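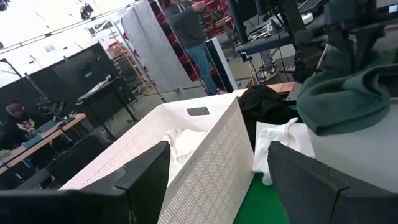
Fig. 4. Wrist camera view with the gripper open over the laundry basket.

4.2 First cloth pick (Ledatent gripper kit)

The brochure says "any fabric, first try." Plan on more than 30 tries.

1. Set the basket within reach and open both fingers fully.
2. Check the wrist view. You want the cloth and the basket rim in it.
3. Start with one light cloth. Leave hoodies for section 4.5.
4. Run the pick at low speed -- the default is too fast.
5. If error 421 shows, open the fingers, back off and repeat step 2.

CAUTION: Keep hands out of the basket while the arm is powered.

Note: Auto-fold is listed as included. We could not get a usable fold from it. Leave it off.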